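Questions our customers ask about patterned wallpaper

Zovholm sells printed wallpaper for homes, shops and small studios. We collected on this page the questions which come most often by mail. If you don't find your answer, please write to us and we will answer within 2 working days.

How many rolls do I need?

Measure the width of all walls together and the height at the highest point. Put both numbers in the calculator on the product page. It already includes the pattern repeat, so you don't have to add it again. For rooms with a sloped ceiling, use the full height everywhere.

Do all rolls have the same color?

Only when they have the same batch number. Please check the label on every roll before you open it. If you order again later, tell us the batch number and we will look if we still have it. We can not promise this for Phetsri, because this series is printed in small amounts.

Can I use a large black-and-white pattern in a small space?

Yes, many customers do. A large pattern on three sides makes a strong impression, and it is good to keep the table or floor in one dark, calm color. With mirrored patterns, like the ones in our Endeo series, start from the middle of the back wall and work to both sides. Then the corners will be equal.

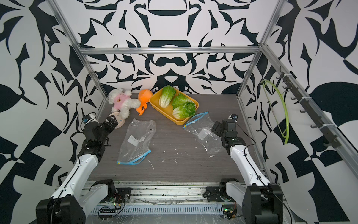
Swirling black-and-white pattern on three walls, with a dark gray wood-grain tabletop.

Which paste should I use?

For non-woven wallpaper, use a paste for non-woven and put it on the wall, not on the paper. For the paper qualities, let the strip rest 5 minutes after pasting. Vinyl needs a stronger paste -- ask in your local paint store if you are not sure.

Can I hang it over old wallpaper?

We don't recommend it. The old layer can come loose from the wet paste, and a dark old pattern can be seen through a white ground.

How do I clean it?

Use a soft cloth, a little damp, and no soap with color in it. Traltinia is washable and you can be less careful there. Matte black areas show marks from rubbing, so press lightly.

Can I return rolls?

Unopened rolls, yes, during 2 months after delivery. Opened rolls and samples we can not take back. Wallpaper cut to your own size is also excluded -- please order a sample first.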